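빨래방 요금이 또 올랐길래 지난 석 달 동안 우리 집 빨래 비용을 적어 봤습니다. 길어질 것 같아서 나눠 올립니다. 2018년 10월 10일 수요일 기준입니다.

1/
먼저 조건부터. 2인 가구, 방 두 개짜리 빌라 3층, 베란다 없음. 집에 있는 세탁기는 이사 올 때부터 있던 것이고 건조기는 없습니다. 7월 장마 때 수건에서 냄새가 나기 시작해서 그때부터 건조만 빨래방에 맡겼습니다.

2/
제가 다니는 곳은 Wirnumwood라는 동네 빨래방입니다. 집에서 걸어서 6분. 건조기는 동전식이고 500원 동전만 받습니다. 지폐 교환기가 있는데 저녁에는 동전이 떨어져 있을 때가 많아서 집에 따로 모아 둡니다.

3/
예전에는 세제 자판기에서 한 번 쓸 분량이 500원이었는데 지금은 600원입니다. 동전은 500원짜리인데 가격이 600원이라 100원짜리를 따로 챙겨야 합니다. 저는 그냥 집에서 세제를 덜어 갑니다. 잼 병에 담으면 안 샙니다.

4/
섬유유연제 시트는 한 장에 800원. 두 번 사 보고 그만뒀습니다. 수건에는 안 쓰는 편이 물을 더 잘 빨아들입니다. 티셔츠는 써도 안 써도 차이를 모르겠습니다.

5/
세제는 Wiltier 액체형을 씁니다. 뚜껑 안쪽 눈금이 세 줄인데 맨 아래 줄이면 2인분 빨래에 충분합니다. 처음에는 가운데 줄까지 부었고, 검은 옷에 하얗게 자국이 남아서 줄였습니다. 줄인 뒤로 자국은 없어졌습니다.

6/
그 전에는 Andgate 가루세제를 썼습니다. 값은 더 쌌는데 찬물에서 덜 녹았습니다. 겨울에 다시 쓸 생각은 없습니다. 남은 반 통은 운동화 빨 때 씁니다.

7/
집에 건조기를 들이는 것도 알아봤습니다. 아래에 세탁기, 위에 건조기를 올리는 방식이면 바닥 면적은 한 대분이면 됩니다. 문제는 높이와 콘센트 위치였습니다. 우리 집은 수도꼭지가 벽 한가운데로 튀어나와 있어서 그만큼 앞으로 빼야 합니다.

8/
드럼식은 문이 앞으로 열리니까 기계 앞에 사람이 서서 허리를 굽힐 자리도 재 봐야 합니다.
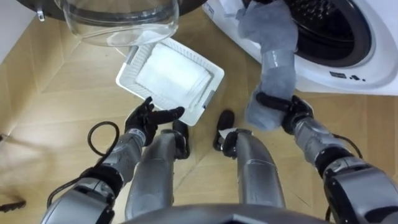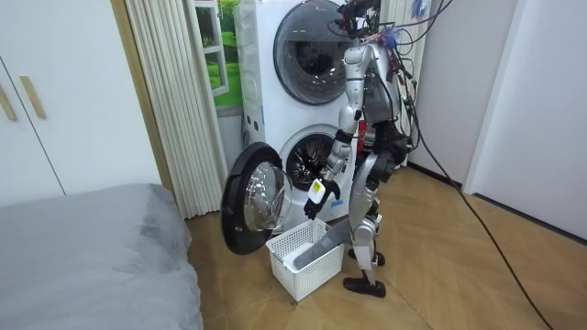
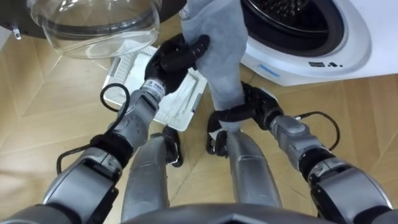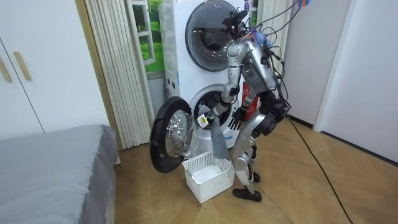 9/ 설치 자리 재는 순서
제가 한 대로 적습니다. 줄자 하나면 됩니다.
- 벽에서 벽까지 폭. 바닥 쪽과 허리 높이 두 군데를 잽니다. 우리 집은 위쪽이 더 좁았습니다.
- 바닥에서 천장까지 높이. 몰딩이 있으면 몰딩 아래까지.
- 수도꼭지와 배수구 위치. 호스가 꺾이는 만큼 뒤쪽 여유가 필요합니다.
- 문이 열리는 방향과 기계 앞 통로 폭.
- 현관문과 복도 모퉁이 폭. 저는 이걸 빼먹어서 다시 쟀습니다.

10/
다용도실 폭은 위쪽에서 잰 값으로 1467mm 나왔습니다. 폭은 넉넉한데 보일러 배관이 오른쪽으로 내려와 있어서 기계는 왼쪽에만 놓을 수 있습니다. 왼쪽에는 콘센트가 없습니다. 콘센트를 옮기려면 집주인 허락이 필요해서 문자를 보내 놓았고 아직 답은 없습니다.

11/
건조기를 들이기 전까지는 이렇게 하고 있습니다. 수건과 이불만 빨래방, 나머지는 실내 건조대. 선풍기를 건조대 아래쪽에 두고 위로 틀면 얇은 옷은 밤사이에 마릅니다. 청바지는 안 마릅니다. 뒤집어서 허리 쪽을 위로 걸면 주머니가 그나마 빨리 마릅니다.

12/
양말은 세탁망 하나에 다 넣습니다. 망에 넣기 시작한 뒤로 한 짝만 남는 일이 줄었습니다. 망은 지퍼에 덮개가 달린 걸로 사세요. 덮개 없는 건 돌아가다 열립니다. 제 건 두 번 열렸습니다.

13/
기다리는 시간에는 옆 쌀국숫집 Diệp에 갑니다. 건조 한 번 돌리고 국수 한 그릇 먹으면 시간이 맞습니다. 점심시간에는 줄이 있어서 안 맞고, 세 시쯤이 제일 낫습니다. 솔직히 빨래 비용에 이걸 넣으면 계산이 많이 달라집니다. 넣지 않았습니다.

14/
회색 옷을 어디에 넣느냐로 집에서 의견이 갈렸는데, 연한 회색은 흰 빨래, 진한 회색은 검은 빨래로 정했습니다. 새 옷은 처음 두 번은 따로 빱니다. 한 번만 따로 빨았다가 베갯잇이 연한 남색이 됐습니다. 아직 그 베갯잇 씁니다.

15/
질문 주신 분이 있어서 추가합니다. 이불은 집 세탁기에 안 넣습니다. 들어가기는 하는데 가운데까지 헹궈지지 않습니다. 빨래방 대형 세탁기에 넣고, 건조 중간에 한 번 꺼내서 반대로 접어 다시 넣습니다. 안 그러면 겉만 마르고 속은 축축합니다.

16/
수건은 꺼내자마자 털어서 접습니다. 바구니에 쌓아 두면 눌린 자국이 그대로 남습니다. 빨래방 접는 테이블이 두 개뿐이라 주말 오전에는 자리가 없습니다. 저는 평일 저녁에 갑니다.

17/
집주인 답이 오면 콘센트 공사 견적도 이 아래에 이어서 올리겠습니다. 비슷한 구조의 집에서 건조기를 위로 올려 쓰시는 분 계시면 배관을 어떻게 피하셨는지 댓글로 알려 주세요.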